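How to line a room with blackout fabric (without it looking like a school play)

I've now done this twice, once in our box room and once in the back half of the garage, and the second go was so much better than the first that I thought I'd write it all down while I still remember it.

First, the fabric. I used Mersha, a heavy matt black cloth that comes on a roll 2 metres wide. Shiny blackout lining from the curtain aisle does block light, but it also bounces it about, and you end up with pale streaks wherever a lamp catches it. Hold a bit up to the window and then hold it under a lamp. You want it dull in both.

Measure each wall and add a third to the width if you like soft folds. If you want it flat, add 18 cm and no more, as any extra just bunches up in the corners. I forgot the hems the first time and had a lovely strip of daylight along the skirting board all summer!

Wash it? The label on mine said cool wash only, and I didn't bother. I hung it over the washing line on a Monday morning and let the creases drop out, then went over the stubborn ones with a steamer from the back.

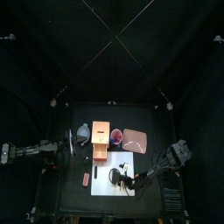

Black fabric on all sides, with two thin cables crossing overhead.

Now the hanging. For the garage I bought the Salline wire kit, and I'd buy it again. You screw an eye into each corner, run the wire between them and tighten it with the little barrel in the middle. Go gently here – a quarter turn at a time, then pluck it. It should twang a bit. If your walls are plasterboard, please find the studs or use proper fixings, as a tight wire pulls much harder than you'd think.

Clip the fabric on from the middle outwards, one clip every 600 mm, then go back and halve the gaps. Doing it in one pass from left to right gave me a slow diagonal sag that I only noticed once I'd put the ladder away.

For corners, overlap the two pieces by a hand's width and pin them on the inside. I tried sticky hook tape and it had peeled by July. The Mondano magnetic strips are dearer but they stay put, and you can open the corner up when you need a plug socket.

Last job is the leaks. Shut the door, turn everything off and sit there for a few minutes until your eyes settle. Mark every glow with masking tape, then fix them with the offcuts. Mine were mostly round the door frame, plus one under the window sill that took me ages to find.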